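Torkoritz Resport 2
Two-arm teaching station with leader handles

Products > Teaching stations > Resport 2

Overview
Resport 2 is a table station for recording demonstrations with two robot arms. The operator sits or stands in front of two leader handles and moves them by hand, and the two follower arms on the table repeat the movement. Joint positions, gripper opening and camera video are saved together as one episode. The station is intended for laboratories, training centers and small companies who wish to teach a handling task without writing the path point by point.

The first Resport was sold with one arm only. Many customers bought two and connected them by themselves, with mixed results in timing. In Resport 2 both arms are read by the same controller, and the two streams have one common clock.

Two ways to show a task
Remote control. The operator uses the leader handles. The hands stay out of the camera view, so this is the mode we recommend for recording data that will be used to train a policy.

Hand guiding. The operator presses the release button on the wrist and moves the follower arm directly. This mode is good for setting start poses and for short corrections. The hand of the operator will be visible in the video. Please do not mix both modes in one episode.

Changing from one mode to the other is done in the Nivham software, menu Session, item Input. The arms must be at rest when you change.

What is delivered
Two follower arms with parallel grippers
Two leader handles with finger triggers
Controller with power supply and emergency stop
One fixed camera with clamp
Nivham recording software, license for 4 computers
Cable set and printed quick guide

The table and the computer are not included. A drawing for the mounting holes can be requested from Debora Valentini in our technical office.

Technical data
Reach of each arm: 485 mm
Gripper: parallel, two fingers, exchangeable
Control: leader and follower, joint to joint
Recording rate of joint data: 200 Hz
Episodes per project in Nivham: up to 2,000
Export: one folder per episode, video and table file

Reach is measured from the center of the first joint to the center of the closed fingers. For tasks where one arm gives an object to the other, place the bases so that the two working areas overlap well in front of the operator.

Preparing the table
Cover the table with a material that does not shine. Paper is sufficient and can be changed when it is worn. We suggest also to mark a grid with colored tape. The grid does not need to be exact to the millimeter; it is for the person who puts the objects back between two episodes, and it makes it easy to write in the notes "pot in second cell, bowl in third cell". If you move the camera, record a new reference picture before continuing.

Strong daylight from the side changes during the day and is seen in the data. Some customers close the blinds. Others prefer to leave them open on purpose, to have more variation. Both are possible, but please write it in the session notes.

Lids, bowls and eggs
Kitchen tasks are the most requested by our customers, and they are a fair test for an operator too. A glass lid asks for a good grip on the knob and a slow lift. An egg asks for a very light trigger. In the course given by Stojan Grgić at our Rizzi training room, new operators begin with the lid alone, then the lid with both arms, and only after this the egg.
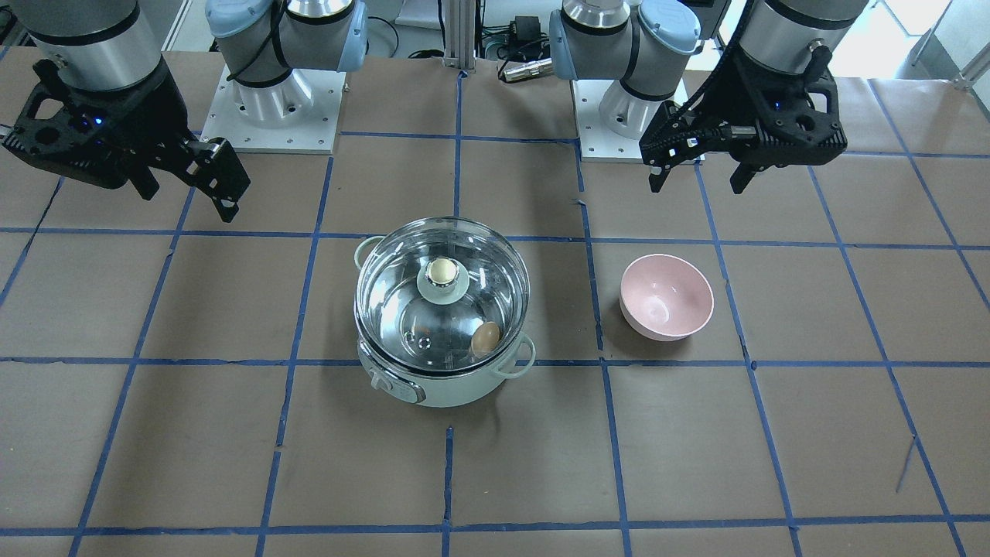
Last modified: 6/5/24

Hot pot with the lid on, one brown egg inside, and an empty pink bowl in the next cell of the grid. Both grippers are open. For a task of this type we recommend that one arm takes the lid by the knob and holds it to the side, while the other arm goes for the egg. Keep the pot unplugged during the whole session.

The trigger force for fragile objects is set in Nivham under Gripper, Soft close. Start from the lowest value. If the fingers slip, increase by one step and repeat the episode from the beginning. Failed episodes can be kept with the label "fail"; do not delete them before you have spoken with the person who will train the model.

Operators need some practice. Wen-hsiung Fu, who tested the leader handles before release, advises sessions of not more than almost an hour, followed by a pause, as tired hands make the movement less regular.

Accessories
Rubber finger pads, pair
Second camera with wrist holder
Foot pedal for start and stop of the episode
Longer cable set for leader handles

The foot pedal of the first Resport fits also the new controller. The old finger pads do not fit.

Ordering and support
Prices are given on request. Orders received before the end of November are delivered with the foot pedal included. For quotations write to Fidelina Benavides, for repairs and spare parts to Morena Cirillo. Please have ready the serial number, which is found on the back of the controller.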